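Two-armed robot learns to plug in a network cable from fewer demonstrations

21 January 2020

A research group in Priltville has published results from a study on teaching a two-armed robot to connect cables to the back of a desktop computer. The group says its method needs far fewer human demonstrations than the one it used before.

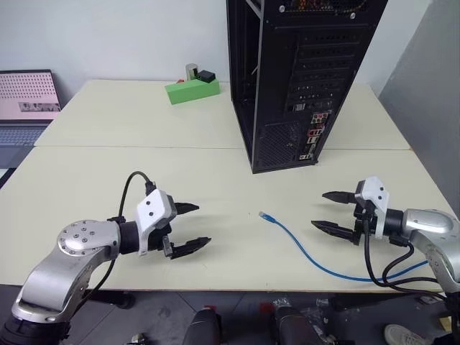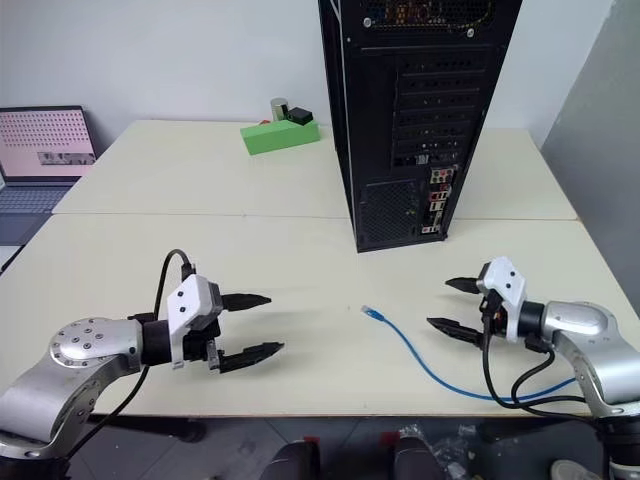 The workspace, with the blue Ethernet cable between the two grippers and the computer tower behind it.

Hubert Borkowska
Staff writer, research news

Network cables are awkward for robots. The plug is small and clear, the cable bends when it is lifted, and the socket only accepts the plug one way round. Most factory systems get round this by holding the cable in a fixture. The Priltville group wanted to start with the cable lying on a table.

The method, called Culla, splits the job into 2 stages. In the first, one arm picks up the cable just behind the plug while the other steadies it further along. In the second, the plug is brought up to the port and turned until it lines up. Each stage is learned separately from recordings of a person guiding the arms, and a third, smaller model decides when to pass from one to the other.

Hervé Delaunay, who led the work, said the split came out of a failed attempt last May to learn the whole movement in one go.

"The arms would reach the port quite well and then push at the wrong angle," he said. "We had plenty of examples of reaching and very few of the last centimetre, so the model treated the last centimetre as if it didn't matter much."

The group recorded 812 demonstrations for the earlier attempt. For Culla it used 40, most of them short recordings of the final alignment. In tests with cable positions that had not been used in training, the robot completed the connection in nine out of ten tries. The earlier model managed fewer than half.

Failures were mostly down to the grip. If the fingers close too far back on the cable, the plug droops and the camera loses sight of the locking tab. The robot can put the cable down and try again, but it does not yet do so reliably – the paper lists this as the main open problem.

The tests covered one type of plug and a computer that stayed upright. Power leads and display cables, which need more force, were left out. Delaunay said the group would try these next, along with a case lying on its side.

The study was paid for in part by Wedoletti, a firm that refurbishes office computers and has to connect every machine to a network before wiping it. The company said it had no plans to put the system into its workshops this year.

The recordings and the training code are due to be released under the name Piątek once the group has finished checking them.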